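Electrophysiology Teaching Laboratory, Iltoddale
Notebook entry, 17 October 2025
Entered by Oona Heiskanen

Review of lead placement in the resting ECG set, continued from the May entry. Tyyne Keskinen and Jitendra Katiyar read the tracings separately and compared their notes afterward. The set now holds 222 resting tracings, of which 40 had been marked for a second reading on account of poor R wave growth across the chest leads.

In 6 of the marked tracings the readers agreed that V1 and V2 had been placed too high. The P wave in V2 was fully negative in each, and an rSr' pattern was present in V1 with a normal QRS width. These are to be kept in the set under a separate heading - they are useful for teaching, but should not be counted as conduction delay.
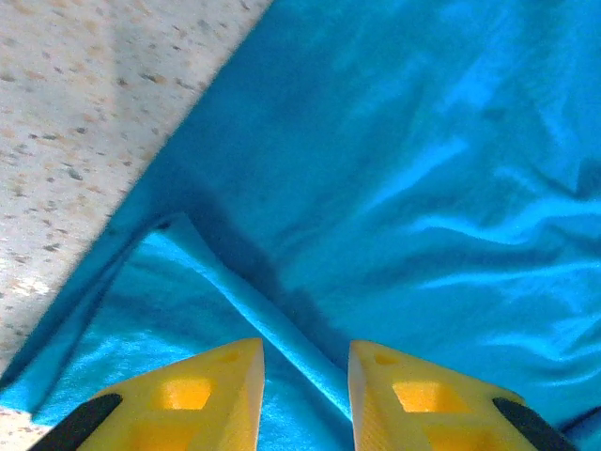 How is a high V1 placement told apart from a true incomplete right bundle branch block?
The P wave is checked first. A fully negative P wave in V1, or any negative part in V2, points to electrodes placed above the fourth intercostal space. The tracing is then repeated with the electrodes in the correct space, and an rSr' pattern caused by placement will usually shrink or disappear.

The readers disagreed on 2 tracings. Keskinen favors an arm lead reversal in both, given the inverted P wave and QRS in lead I with normal growth from V1 to V6. Katiyar accepts this for the first but asks that the second be compared with an earlier tracing before it is relabeled. Joni Kemppainen will look for one in the Fallari folder.

Labels in the index remain unchanged until Chae-won Yeo has signed the revised list.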